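Small bits, big muddle: your questions about sorting the fiddly stuff

I've been writing about tidying from my box room for a good few years now, and the same questions land in my inbox every week, so I've put the answers in one place. If yours isn't on the list, the contact form still works (slowly, I'm afraid, I get to it on Sundays).

Where do I even start with a drawer full of odds and ends?

Tip the lot out on a table. All of it! I know it's horrible. Put an old towel down first if you've got screws in there or they'll be under the cooker by teatime. Then pull out the rubbish, which in my house means dead batteries, keys for doors we no longer own and those tiny Allen keys that breed.

Do I buy the organiser first or sort first?

Sort first, please. I bought a 40-drawer Warkel cabinet once and filled eleven of them. The rest held one rubber band each for a year because I felt guilty.

How many drawers do I need, then?

Fewer than you think. For an ordinary household I'd go for nine. Three rows of three is easy to remember and you can say "middle one, bottom row" to whoever's shouting from the kitchen. Mine go roughly by how often I reach for them: grooming bits and plasters at the top, sewing and stationery in the middle, picture hooks and fuses at the bottom.

Clear fronts or solid?

Clear, every time. I had a smart set from Gellari with solid grey fronts, and I labelled it beautifully, and then I moved things and didn't change the labels. With see-through drawers you can tell when one's empty, too, so you don't go opening all of them looking for a home for the nail clippers.

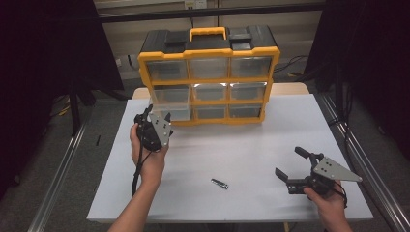

Zarmeena Virk wrote in to say that see-through drawers made her feel more untidy, and that she'd lined the fronts of hers with wrapping paper and was far happier. Fair enough! I'd still leave one bare so you've got somewhere for the things you keep losing, but it's your shelf and you've got to look at it.

Is a carrying handle worth having?

I think so, if you do jobs in more than one room. Do check how the drawers stay shut before you lift anything, though. I carried a full one upstairs without looking and spent the evening picking 159 map pins out of the stair carpet. Yes, I counted them, the packet said how many there should be and I walk about barefoot.

What about dividers inside the drawers?

Only for things that tangle or look alike. Fuses, yes. Safety pins, yes. A drawer of glue sticks doesn't need a wall down the middle.

My drawers stick. Can I fix them?

Take the drawer right out and wipe the runners with a damp cloth, then dry them properly. Nine times out of ten it's fluff. Kiros Kassa swears by rubbing a candle stub along the edges and I've tried it on my old Plusano set, and it does help.

How often do you redo yours?

Once a year, in June.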